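## Jalon change ses conditions d'accès : lisez avant de cliquer

Depuis mardi, les comptes développeurs de Jalon affichent un bandeau gris qui demande d'accepter les « conditions simplifiées ». Simplifiées pour qui, on se le demande. L'ancien texte tenait en 7 articles, le nouveau en compte 17, et deux d'entre eux renvoient à une annexe qui n'était pas en ligne au moment où nous bouclons ce numéro.

Commençons par ce que l'éditeur met en avant. Le palier gratuit reste à 1000 requêtes par jour, et l'annonce le répète assez pour qu'on le retienne. Elle insiste moins sur la nouvelle façon de compter. Une requête qui échoue entre désormais dans le quota, y compris quand l'erreur vient des serveurs de Jalon. Si votre script relance automatiquement les appels en erreur – c'est le cas de la bibliothèque cliente fournie par l'éditeur lui-même –, une mauvaise matinée suffit à vider la journée.

L'article 9 est plus ennuyeux. Il interdit de conserver les réponses de l'API « au-delà de la durée strictement nécessaire à leur affichage ». Pris au mot, cela exclut le cache. Nous avons posé la question au support, qui nous a répondu qu'un cache « raisonnable » était toléré. Le mot ne figure nulle part dans le contrat, et une tolérance donnée par courriel vaut ce que vaut le courriel. Les abonnés qui alimentent leurs fiches produits par ce biais feraient bien d'obtenir une réponse écrite et un peu plus longue.

Reste la clause de modification unilatérale. Elle existait déjà, comme chez Tandon, comme à peu près partout. Le préavis passe toutefois de 30 à 2 jours, et il court à compter de la publication sur le site, sans envoi de message. Autrement dit, il faudrait relire la page tous les deux jours. On veut bien croire que personne chez Jalon n'a l'intention d'en abuser. On préférerait que ce soit écrit.

Faut-il migrer ? Slanina, la solution libre que plusieurs d'entre vous nous citent, ne pose pas ces problèmes de licence, mais sa documentation s'arrête à la version précédente et l'authentification change à la prochaine. Quitter un contrat bancal pour une interface instable ne nous paraît pas urgent. En attendant :

- gardez une copie datée des anciennes conditions ;
- désactivez la relance automatique, ou plafonnez-la ;
- n'acceptez pas le bandeau depuis un compte partagé, car l'article 4 engage toute l'organisation.

Le bandeau peut être fermé sans répondre. Il revient à chaque connexion, et l'accès fonctionnait encore normalement chez nous hier soir. L'annonce ne donne aucune date de coupure, ce qui laisse supposer que Jalon attend de voir combien de clients signent sans lire.

Nous reviendrons sur l'annexe quand elle existera. Si vous l'avez reçue par un autre canal, écrivez à la rédaction, nous sommes preneurs.
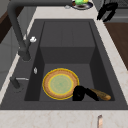
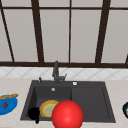
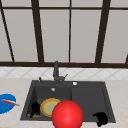

*Zundov, rendus de synthèse. Première vue : l'évier et son plan de travail clair. Les deux suivantes : la fenêtre à montants brun foncé.*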